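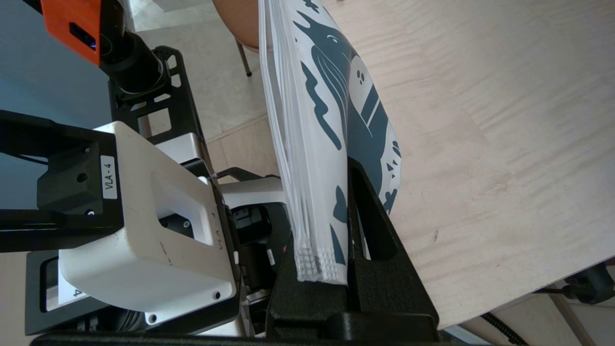 Packaging & Labels > Small Batch Sellers

Topic: Bird pouch – keep the white or go to kraft?

merrick_dtully
Reordering pouches for the bath salts before the May markets and I'm stuck. The current one is white plastic with the teal bird on it, the one with the pointed beak and the spots. Minimum run is 163 pouches a design from Tondden, so I don't want to get it wrong. My sister says kraft paper sells better. Opinions?

oksana_h
Keep the white. Teal on kraft goes muddy unless you pay for a white underprint, and then you've lost the savings. I did a green leaf on kraft two years ago and it looked brown from three feet away.

Foley75
Disagree. White plastic looks like it came from a drugstore. Everyone at our market who switched to kraft was able to raise the price. Bath salts buyers want paper.

oksana_h
Kraft pouches are lined with plastic anyway. Salt pulls in moisture, so you can't skip the liner.

Foley75
I know they're lined. I'm talking about what people pick up off the table.

merrick_dtully
For what it's worth, the bird gets comments. Kids point at it. Not sure it would read the same without the white behind it and the little splashes.

despina_p
I'd worry more about the seal than the color. What width is yours? Mine was too narrow and I had up to 75 leakers in one order. Went to a wider ribbed seal with Stulten and it stopped.

merrick_dtully
Mine has the ribbed kind with the small raised bumps. No leaks so far.

despina_p
Then leave the pouch alone and spend the money on a better label for the back.

Foley75
Or get samples of both and put them out side by side for a weekend. Paltolel will do 2 or 3 samples if you pay shipping.

oksana_h
Samples are a good idea. Ask for the underprint on one of them so it's a fair test.

merrick_dtully
OK, emailed Paltolel. Leaning white – will post when the samples get here. Does anyone know if they need the art as outlines or is a PDF fine?

despina_p
PDF with the fonts outlined. They sent mine back twice.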